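Handheld Gripper Collection > Rules and Good Practice
Thread: Garment folding at home, does the start state need a spec?

mossback_41
Posting this after the second round of returned work in May. I do two-gripper folding for the Cidlow task list, all in private homes. The current sheet says "garment placed on flat surface, operator begins." There is no line on how the garment is placed, what may be next to it, or how far the finished pile has to be from the work area.

Out of 424 episodes I sent in, 35 came back marked "start state unclear." No other note. I went through them and couldn't find what they had in common. Some had the garment flat and some had it bunched. Some had a finished pile close by and some didn't.

What rules are other people using? I want something I can print on one page.

tarn_level
We're on the same list and got the same note. Our house rule since then:

1. Fold the garments already finished and stack them on one side only.
2. Next garment goes down alone. No other loose clothes under it.
3. Both grippers closed and visible before the first move.
4. Episode ends when both grippers are clear of the cloth.

Returns went down. I can't say which of the four did it.

pinhead
Rule 2 is too strict for a home task. The point of going into homes is that the bed isn't a lab table. If you clear everything, you're recording a different job.

tarn_level
I said nothing under it. I didn't say clear the bed.

pinhead
Fair, I read it too fast. I still don't like 3. People don't start from a pose when they fold laundry. If every episode begins with the same closed grippers, that pose gets learned too.

grayfield_ops
I review for a group that uses the Maurya guideline as a base, with our own additions. We ask for a clear start and a clear stop, and we leave the pose open. What we return for is a start that comes in the middle of a grasp. If the cloth is already pinched at the first instant, we don't know how the grasp was made, and that is the part we want most.

On piles, our text reads: "Completed items may remain in view. They may not touch the item being handled." We went over 1,443 episodes with that wording and had few arguments about it.

mossback_41
"May not touch" is clear enough to print. Does a sleeve or a strap lying against the pile count?

grayfield_ops
Yes. Move the pile a hand's width and go on.

latchkey_lou
I've got a session on the bed that fits this. One spotted garment, a pile of folded things, two grippers. 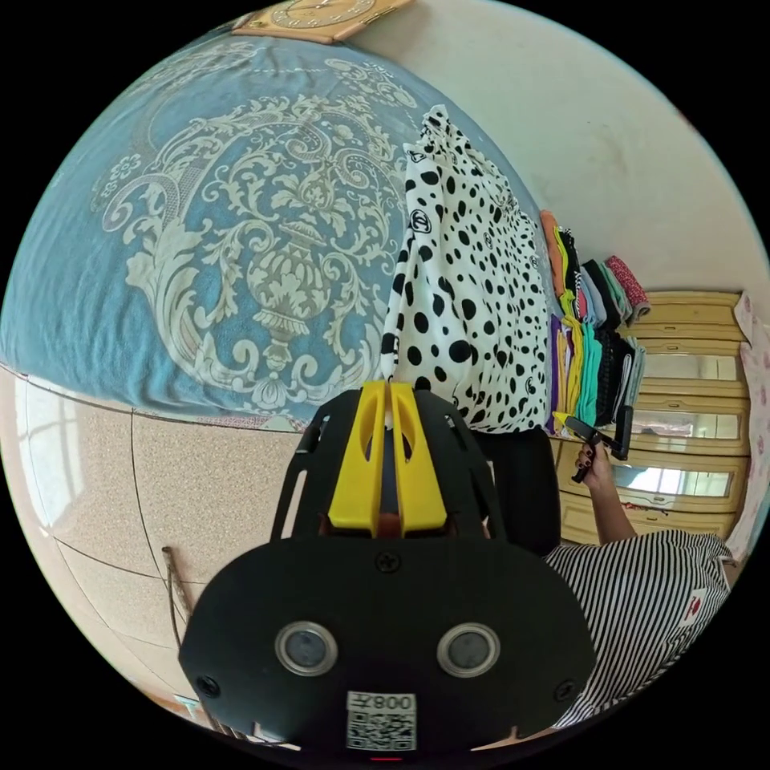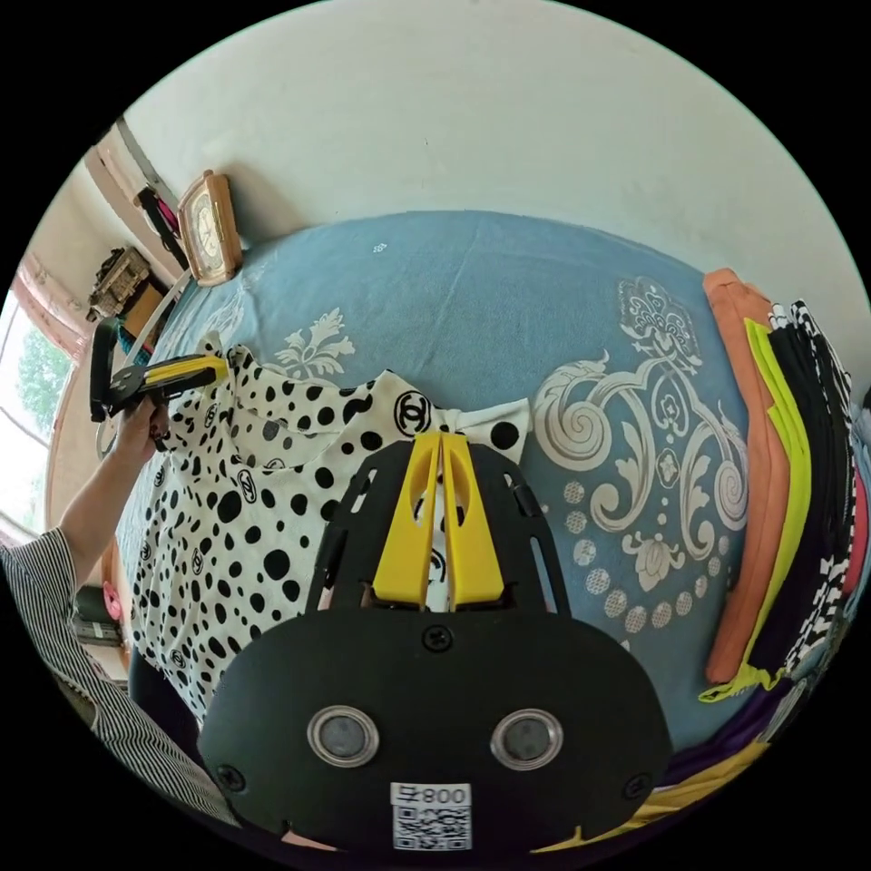
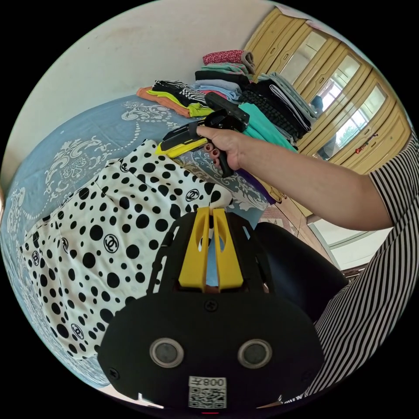 Same polka-dot item in all three, not posted in time order. The first has it hanging, the other two have it on the bed.

latchkey_lou
My question is about the second one. The side gripper has the upper left corner and the near one has its tips together at the upper right. Under the rule above, would that pass as a start?

grayfield_ops
As a start, no. The left corner is already held. As a mid-episode instant it's fine, and I'd be glad to have it, because the neckline and the corners can both be seen. For a start I'd want a moment before either corner is taken.

tarn_level
The row of folded clothes is on the right side in that one, which is our rule 1. I'd still shift it over a bit. The orange one is the nearest, and if the garment gets dragged right you'll be in it.

pinhead
I'd leave it. A drag into the pile is a thing that happens. Label it and keep it.

tarn_level
You can label it if your sheet has a label for it. Ours has "success," "fail" and "discard." A drag that gets fixed goes in as success and no one downstream knows there was a problem.

pinhead
Then the sheet is what needs fixing. Add "recovered" as a fourth result. We did that on the Onley job and it took one line.

mossback_41
Does anyone have an opinion on mirrors? I see a wardrobe with mirror panels in the first and third. Our sheet doesn't mention them, and half the bedrooms I work in have one.

grayfield_ops
Two separate issues. The first is tracking. Reflections can give false features, and how much that matters depends on your software. Do a short test in the room before the long session and look at the track. The second is privacy. A mirror can show a person or part of the home that the consent form doesn't cover. Our rule is to cover mirrors or angle away from them, and to have the resident sign for anything that can't be avoided. Windows go under the same rule.

pinhead
Covering every mirror in a house isn't practical. I've had families who didn't want tape or sheets on the furniture.

grayfield_ops
Then it goes on the form. I'm not asking for tape. I'm asking for a line with a signature.

latchkey_lou
What about logos? This fabric has a brand-type logo printed all over it, the two linked C's. I've heard both that it's fine and that it has to be blurred.

tarn_level
We keep clothing logos. We exclude anything with a name, an address or a school on it. I've never had a garment returned for a logo.

quietbench
Chiming in from the Fonitex side. We do exclude large logos. It's written into our sheet as a client request, so check yours before copying anyone here. Also, for whoever writes the one-page version, please put in something on dotted and striped cloth. We had 2,128 garment episodes and patterned fabric was under-represented because operators kept choosing plain towels. We now set a minimum share of patterned items per home.

pinhead
Agreed on the towels. No agreement on a quota. If a home has plain clothes, fold plain clothes.

quietbench
It's a share across the whole job. We tell people going into later homes what we're short of.

pinhead
That I can live with.

mossback_41
Draft below. Tell me what's wrong with it.

Start: garment on the surface, not touching any other loose item, no gripper holding it.
Grippers: any pose, both ready to use.
Finished pile: one side, may be in view, may not touch the garment at the start.
During: if the garment reaches the pile, keep going and mark the result as recovered or fail.
Stop: garment released, both grippers clear.
Room: test the tracking for each new room. Mirrors and windows covered, avoided or listed on the signed form.
Clothing: no names, addresses or schools. Logos according to the client sheet.

grayfield_ops
Add who decides on a discard. With us the operator can discard before the first grasp, and only the reviewer can after it. Without that line, people throw out their own fails.

tarn_level
Also say what the surface is. A bed cover slides. On our list "flat surface" got read as tables only by one team and as anything level by another.

mossback_41
Both added. For the surface I wrote "bed, table or floor, noted in the log." I'm going to ask Cidlow whether they'll accept "recovered" as a result, and if they say no I'll use the comment field.

latchkey_lou
Please post what they answer. I'm redoing my starts either way.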